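Back to the gripper, and a new handle

I got the second handle printed in July and finally had a free evening to bolt it on. The first one was straight, like a drill grip, and after 15 minutes my wrist was done. The new one curves forward over the body. Print time was long and I had to sand the inside edge, but it fits.

Elínborg Baldursdóttir at the Katwood shop let me use the good printer for this. Mine at home still warps anything longer than my hand. She also talked me out of adding a thumb trigger in the same round. Change one thing, then test it. I know this and still need to hear it.

The wiring is the same as last time. I cut new leads because the old ones were too short once the handle moved back, and I re-crimped 2 connectors that had been giving me trouble. The logging code is also mostly the same. I call the whole thing Cullent, after the folder it lives in, and I never came up with anything better.

What I want is a set of recordings of ordinary cloth handling at home that I can use later to teach the arm on my bench. Rigid stuff is fine already. It picks up blocks and mugs without much fuss. Cloth is where it falls apart, and most of that is down to me not having enough recordings of cloth.

The goal is 3000 clips. I have 113 I would keep. The rest so far have dropped samples, or I bumped something, or I forgot to start the log - that last one more often than I'd like.

I've been doing the cloth runs in the bedroom. A bed is a big flat surface at a decent height, and a plain sheet makes it easier to sort out later what is cloth and what is background. Patterned bedding was a mess when I tried to separate the two.

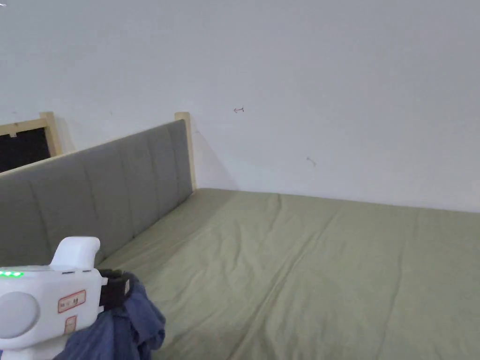
Grip force is still set by hand. Too low and thin cotton slides out, too high and the motor complains on anything with a thick seam. I'd like to read the motor current and back off automatically, but the driver board I bought doesn't expose it, so that means a new board or a sense resistor. I'm leaning toward the resistor.

Next up is shortening the jaw pads a little and labeling the clips I have. I'll post the handle file once I fix the screw hole that ended up too close to the edge.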